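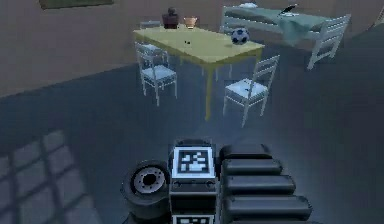
# Simulated gripper stops short of everything, always by the same amount

**mostly_idle_joint**, posted 11th October

I have one virtual robot to look after and it has developed good manners. It will go up to an object, stop a polite distance away, and report a successful grasp of nothing.

The setup is the furnished-room cell in Ruvada, with the Plaleo gripper model and the tag tracker switched on. The tracking camera rides behind and above the gripper and reads the square marker on top of the housing. The tracker turns that into a pose, the controller adds the tool offset, and the fingers are supposed to end up where I asked for them.

They end up 13 mm back from where I asked for them. I did 20 runs and the gap was the same each time, give or take a hair. I could live with a robot that was random, because then I could blame the robot.

Things I have tried so far:

- Reloading the room. No change.
- Deleting and re-adding the Plaleo model. No change, and I lost my joint limits, so that was a nice evening.
- Turning the grasp force up. It now squeezes the air much harder.
- Adding 13 mm to the tool offset. This works for a straight approach with the camera at its usual distance. When I move the camera closer to the housing, the gripper overshoots and shoves the object along the table.

The tracker settings are what came in the July scene file, except for the marker size, which was blank. I filled in 50, because I opened the marker in the model viewer and measured it from edge to edge. Pose smoothing is on. Lighting is the default daylight.

I also checked that the furniture is where the scene file says it is, since I once lost two days to a table that had been saved at the wrong height. I put a fixed camera at the end of the passage, looking past the foot of the bed, and compared the table position and the soccer ball with the numbers in the file. Both agree. The bed agrees too, in case anybody wants to suspect the bed.

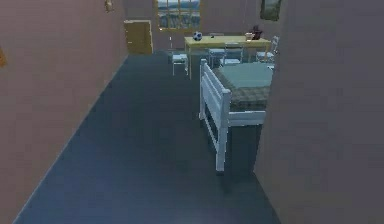 dry_run_dan: Is the fixed camera feeding the tracker as well, or only your eyes? If it's in the tracker's source list it gets a vote on the pose even when it has no marker in view, and its vote is whatever it last believed.

**mostly_idle_joint:** Only my eyes. I just looked at the source list and it has one camera in it, the riding one. But thank you, I had no idea that was a thing that could happen, and now I'll worry about it.

---

**cable_tray**

Had this. Turn off pose smoothing. The smoothing makes the tracked pose lag behind the real one so the robot stops early. Worked for me.

> **mostly_idle_joint:** Off now. Still 13 mm, but with more jitter.

> **cable_tray:** Then maybe reinstall?

> **overtravel:** Lag would go away once the gripper sat still for a moment. Also, if the pose lagged on the way in, the controller would think it was behind and keep going. You'd get too far, if anything.

> **cable_tray:** Well, it worked for me.

---

**overtravel**

Your marker size is wrong. I say this with some confidence because mine was wrong for an entire summer.

Look at the top of the housing again. The black-and-white pattern has a light gray border around it. You measured edge to edge and got 50, and I would bet that you measured the border. The tracker wants the size of the black square and nothing else. The border is only there to help it find the edge.

So the tracker has been told the marker is bigger than it is. It sees a square of a certain size in the camera picture, and a big square that looks that size must be far away. Your camera is behind the gripper, so "farther from the camera" means "farther forward." The controller believes the fingers have already arrived and it stops. The fingers have not arrived.

This is also why your 13 mm patch fell apart when you moved the camera. The error is a share of the distance between camera and marker. Bring the camera in and the error shrinks, but your patch stays the same size, and off goes your object across the table.

What to do, in this order:

1. Put the tool offset back to what it was before you helped it.
2. Open the marker in the model viewer and zoom in until you can tell gray from black. On the Plaleo housing the border is 4 mm on each side, so take that off both ends of your measurement. Check it on yours, though. People repaint these.
3. Enter the new size for that marker ID only. There is a second marker lower down, and part of it creeps into the bottom of the riding camera's view. If you enter one size for all IDs, and the second one isn't the same size, you'll have swapped one lie for another.
4. Restart the tracker. Ruvada reads the marker size at startup and will happily show you the new number in the settings panel while it goes on using the old one. I consider this the worst thing about Ruvada, and I have a list.
5. Move the camera in, then out, and repeat the same approach both times. If the stopping point moves with the camera, the size is still off. If there's a gap that stays put wherever the camera is, that part belongs to the tool offset, and you can fix it there with a clear conscience.

Leave smoothing on while you do this. It isn't your problem and the jitter will only make you doubt your measurements.

For step 5, use something lumpy as the target. On a smooth ball you can be a little off and the fingers slide into place and hide it from you. I use the brown lump out of the Clestent object pack. I bring the fingers down at a slant, aim for the low bulge at its base, and pause the run while there is still a strip of green showing between the tips and the lump. Then I compare that strip with what the controller thinks the remaining distance is.
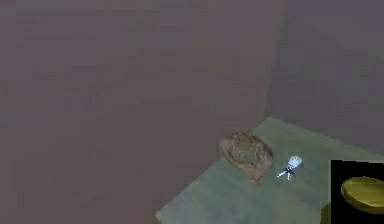
*Laskowska Simulation Users' Group, Grippers and Tracking board*

**mostly_idle_joint**

It was the border. I'm not going to say how long I looked at that gray border before I could see it as a border.

I took 4 off each side, for the top marker only, and put the offset back. Then I skipped step 4, naturally, and spent a while getting ready to write a rude reply. After restarting the tracker the straight approach lands where it should. I moved the camera in and out and the stopping point stays the same both ways.

The second marker turned out to have no size of its own in the July file, so it was borrowing the first one's. I've switched its ID off until I can measure it properly.

One thing I'm still unsure about: does the tracker save the per-ID sizes with the scene, or with my user settings? I'd like the next person who opens this room to get the right number.

> **overtravel:** User settings, unless you tick the box to export them with the scene. Tick the box. Then open the scene file in a text editor and make sure the box did anything.

> **mostly_idle_joint:** It had not. Ticked it again, saved under a new name, and now the numbers are in there.

> **overtravel:** Adding that to the list.

> **cable_tray:** For the record, mine still works with smoothing off.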